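# Steel bowls on a printed tablecloth – how do you stop the gray marks?

**skinner_st_kitchen** (thread starter)

We eat and prep at the same table, and for the last few months it has had a printed cloth on it. Pale pink, red lettering. My stainless bowls leave faint gray rubs wherever they get pushed around. The cloth was not expensive but I like it and would like to keep it going.

Current state of the table, with the usual things lined up along the back:

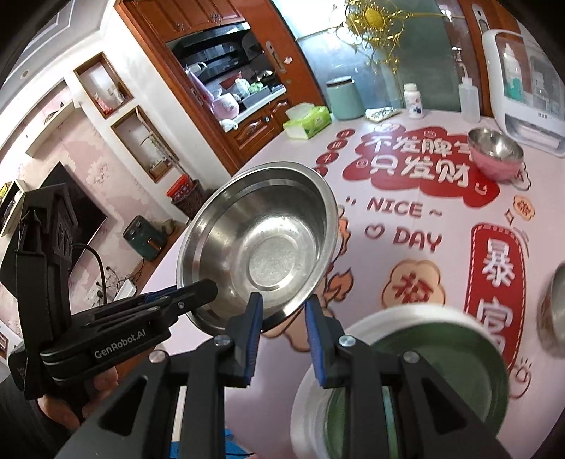
## Replies

**Kolero**

Gray rubs from stainless are metal transfer. It happens more with older bowls because the base gets scuffed and the scuffs act like a file. Run your thumb around the bottom. If you feel any roughness, that's your problem.

Wash the base with baking soda paste, rinse, dry, and try again on a white dish towel. If the towel stays clean, the cloth will too.

**hatstead_2018**

I don't agree that it's always the bowl. I had the same marks and it was the coating on the cloth. Once the coating goes dull it picks up everything. What is yours made of? Mine was a wipe-clean one and it lasted until November, then every pan left a ring.

**skinner_st_kitchen**

Wipe-clean, yes. No idea what the coating is, the label is long gone.

The inside of the bowl I use most is pretty scuffed, so the base probably is too. I'll try the baking soda.

**Imis**

What does the lettering say? I can't read it.

**pantry782**

The big line is 不发脾气 and the one under it is 只发财. It's a play on 发. "Don't lose your temper, just get rich," more or less. The tall banner on the right of the cloth says 暴富, which is getting rich all at once. It's a common type of joke print.

**Imis**

Thanks. I like the "NICE ~ DAY" under it with the heart.

**Kolero**

Back to the marks. Which bowls are doing it? I see plain steel, a pink one with a steel inside, and a white one with green inside.

**skinner_st_kitchen**

Only the plain steel. The pink one and the white one have never marked anything. Closer to the main print: 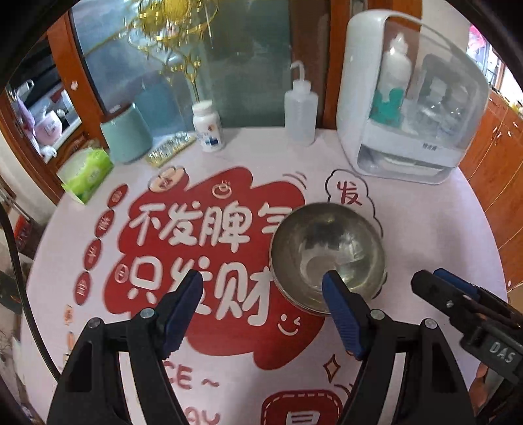

*Photo: skinner_st_kitchen, 14/04/2026*

The rubs are too faint to photograph. They are worst on the pale parts and I can't find any on the red patch, where I suppose the color hides them.

**hatstead_2018**

Then put the steel bowls on the red and call it done.

**Kolero**

That hides it but the coating still wears. White letters on red will show it sooner or later, and that smiley is white as well.

I'd put a folded towel or a silicone mat under whatever you're mixing in. You get a steadier bowl too.

**hatstead_2018**

A mat on a cloth on a table is one layer too many for me. Mine slid. I ended up doing all the mixing on the counter and keeping the table for eating.

**skinner_st_kitchen**

Counter space is the issue. The dish cabinet takes up a lot of room, so the mixing gets done at the table.

**pantry782**

For marks already there: white pencil eraser, light pressure, then a damp cloth. Do a corner first. Don't use a melamine sponge, it took the print off one of mine – the small details went first, then the letters.

**Imis**

Seconding the no on melamine. Dish soap and patience worked for me, though it took three goes.

**skinner_st_kitchen**

Update. Baking soda on the bases, dried them well, and the towel test came back clean for one bowl and slightly gray for the other. The eraser took off most of the older marks. I'm going to redo the gray one and use a folded towel under it for now.

**Kolero**

Good. If the second one still marks after another round, keep it for rinsing rice at the sink.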